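Section 4. Clearing and Wiping Down the Table

Read Section 3 first if the table is new. The finish needs its full curing time before any of this applies, and wiping it early will dull it whatever cloth you use.

The Nerkwood plank table is sold as "wipe clean." We build it, and we'd still ask you to take that phrase with some salt. It wipes clean if you get to the spill soon, use very little water and keep the wet stuff out of the seams between the planks. Leave a puddle overnight and you will have a mark, and no product we have tried takes it out completely.

4.1 What you need

One soft sponge, or a folded cotton cloth
One dry cloth
A bowl of lukewarm water
Plain dish soap, if the table is greasy

That's the whole list. You may have been offered a bottle of Flutevo Wood Renewer with your table. We tested it on offcuts from the same boards and could not tell the treated side from the side wiped with soap and water. It does no harm. It smells of oranges. Buy it if you like oranges.

4.2 Clearing the table

1. Take off anything that holds liquid before you touch anything else. Cups first, then bowls, then bottles.

2. Check any bottle that is lying on its side. Tighten the cap before you lift it. If the cap is off, keep the bottle level and put one hand under the neck.

3. Pick up small round things next (caps, beads, balls). They roll, and the table edge has no lip.

4. Pick up phones, pens and markers by hand. Do not sweep them to one side with your forearm. The grit underneath is what scratches the finish, and people then write to us about the sponge.

5. Food goes last. Raw carrots and the like leave nothing behind if they are dry.

Note: Some guides tell you to sort everything into piles on the table before clearing it. We don't see the point. Every pile gets moved twice, and the area you want to wipe stays covered the whole time.
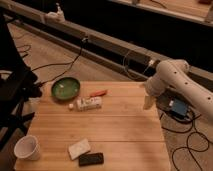
Once the top is clear, run a dry hand across it. You will find crumbs you didn't see, mostly along the seams. Brush them off in the direction of the planks.

4.3 Wiping down

1. Dip the sponge and wring it until it stops dripping. Then wring it again.

2. Wipe along the planks, from one end to the other. Wiping across them pushes dirt into the seams.

3. For grease, put one drop of soap on the sponge. One drop is enough for the whole table. More soap means more rinsing, and more rinsing means more water on the wood.

4. Rinse the sponge, wring it out and go over the soapy part a second time.

5. Dry with the cloth right away. Do not leave the table to air-dry, even in warm weather.

6. Put the sponge back in the sink. A damp sponge left flat on the wood is the most common cause of the pale patches described in Section 7.

CAUTION: Do not use the rough side of a two-sided sponge. The packaging may say it is safe on wood. It is not safe on this finish.

CAUTION: Do not use bleach, window cleaner or anything sold as a "miracle" product. Damage from these is not covered.

4.4 Cups and bowls

Paper cups soften at the base when they have been standing full for a while. Use a coaster. Glazed bowls are usually fine, but turn yours over and feel the foot of it. If it is unglazed and rough, it will scratch, and the felt dots sold for this purpose fall off in the wash. A placemat works better and costs less.

4.5 How often

Wipe after meals and whenever something spills. The Kinell care leaflet packed with older tables told owners to apply oil every month. Ignore it. Siobhán Ó Ceallaigh, who runs our finishing shop, stopped recommending monthly oiling in May, after too many tables came back sticky. Oil the top when water no longer beads on it and not before. For most homes that will be every 2 years.

The Hanrahan bench uses a different finish and should not be cleaned by these steps. See its own booklet, part number 785.

Go on to Section 5 for stains that remain after the table is dry.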